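Inspection checklist with comments: risk management training room and course materials
Induction stream (new starters and HR/L&D), Pliltari delivery site
Checked by: Annapurna Menon, Coltex
Period: April 2026

Status codes: C = conforms. M = minor, fix before next delivery. H = hold, do not deliver until closed. N/A = not applicable to this stream.

## 1. Room and access

| Ref | Item | Status | Comment |
|---|---|---|---|
| 1.1 | Posted occupancy limit displayed at door | C | Limit is 40. Booking cap in Mathew matches. |
| 1.2 | Both exit doors open fully from inside | C | |
| 1.3 | Exit route clear to assembly area | M | Stacked chairs in the rear corridor. Width still within the site rule, but the stack was not there at the previous check. Move to store. |
| 1.4 | Exit signs lit | C | |
| 1.5 | Fire extinguisher tag in date | C | |
| 1.6 | Step-free access from car park | C | Ramp mat has lifted at one corner. Taped; replacement ordered through site services. |
| 1.7 | First aid kit sealed | M | Seal broken, contents complete. Reseal and sign the card. |

Comment on 1.3: the site induction slide shows the rear corridor as the primary route. If the chairs cannot be moved, the slide has to change before delivery. It is not acceptable to brief participants on a route and then direct them to another.

## 2. Furniture and work surfaces

| Ref | Item | Status | Comment |
|---|---|---|---|
| 2.1 | Tables stable, no rocking | C | |
| 2.2 | Table edges free of splinters and chips | C | |
| 2.3 | Chair castors and backs secure | M | Two chairs tagged out. Do not return to the room until the tag is removed by site services. |
| 2.4 | Power leads tested and tagged | H | One extension lead at the facilitator's end has no legible tag. Removed from use. |
| 2.5 | Leads routed clear of walkways | C | |

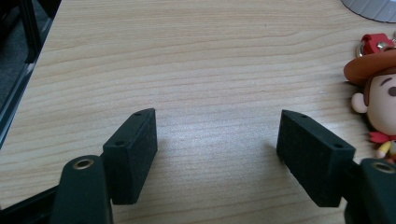 *Section 2: pale wood desk surface.*

Comment on 2.4: this is the second untagged lead recorded against this room. The first was closed by swapping in a lead from the adjoining room, which moved the gap and left the register unchanged. The hold stays open until the lead register (form 158) lists each lead by number and the replacement lead is entered on it.

Comment on 2.3: the tagged chairs do not reduce the room below its posted limit. No change to bookings is needed.

## 3. Course content: accuracy and currency

Checked against the current facilitator guide. Only the induction stream was reviewed. The Kustport stream uses a separate workbook and is covered by its own checklist.

| Ref | Item | Status | Comment |
|---|---|---|---|
| 3.1 | Learning outcomes match the published course outline | C | |
| 3.2 | Definitions of hazard, risk, control and consequence used consistently | M | See comment. |
| 3.3 | Likelihood and consequence scales match the workbook | H | See comment. |
| 3.4 | Case material stripped of client identifiers | C | |
| 3.5 | Legislative references current | C | Confirmed by the content owner in writing. |
| 3.6 | Escalation pathway shown for each worked case | M | Missing from the contractor case. |

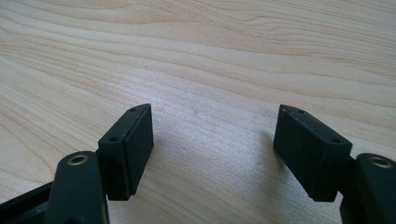 Comment on 3.2: the guide uses "risk" and "hazard" interchangeably in module 6. Participants who are new to the function will copy the usage into their own registers. Replace with the glossary terms throughout the module. The glossary itself is correct.

Comment on 3.3: the slide deck carries a four-level consequence scale and the workbook a five-level scale. The worked answers have been calculated on the workbook scale, so a participant working from the slides will reach a different rating for the same case. Withdraw the slide and reissue. Facilitators are not to correct this verbally in session.

Comment on 3.6: the contractor case stops at the risk rating. Add the name of the role that receives the rating, the time allowed for a response and the record to be kept. One added row in the table is sufficient.

## 4. Delivery controls

| Ref | Item | Status | Comment |
|---|---|---|---|
| 4.1 | Facilitator has completed observer session | C | |
| 4.2 | Sign-in sheet captures emergency contact | M | Field present but optional. Make mandatory. |
| 4.3 | Emergency briefing given before first module | C | |
| 4.4 | Morning break scheduled | C | 1030 start of break, as per the outline. |
| 4.5 | Remote participants given an equivalent briefing | N/A | No remote places in this stream. |
| 4.6 | Feedback forms stored apart from attendance records | C | | 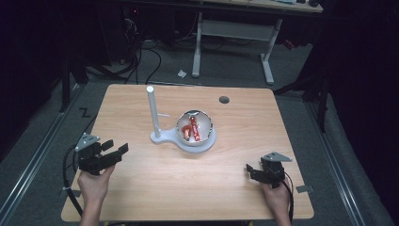
Page last changed: April, A. Menon. Sections 3 and 4 revised.

Comment on 4.2: the paper sheet and the Mathew export need to change together. If only the paper sheet is amended, the export will keep producing blank fields and the site warden will be working from the incomplete copy.

## 5. Open actions

- [ ] 1.3 Clear rear corridor. Owner: site services.
- [ ] 1.7 Reseal first aid kit. Owner: facilitator.
- [ ] 2.3 Repair or dispose of tagged chairs. Owner: site services.
- [ ] 2.4 Replace lead and update form 158. Owner: site services. **Hold.**
- [ ] 3.2 Correct terms in module 6. Owner: content owner.
- [ ] 3.3 Withdraw and reissue scale slide. Owner: content owner. **Hold.**
- [ ] 3.6 Add escalation row to contractor case. Owner: content owner.
- [ ] 4.2 Make emergency contact field mandatory. Owner: Coltex bookings.

Holds are released by the checker on sight of the corrected item. An email stating that the work has been done does not release a hold. Minor items may be closed by the owner, with the closing initials entered in the Mathew log against the item reference.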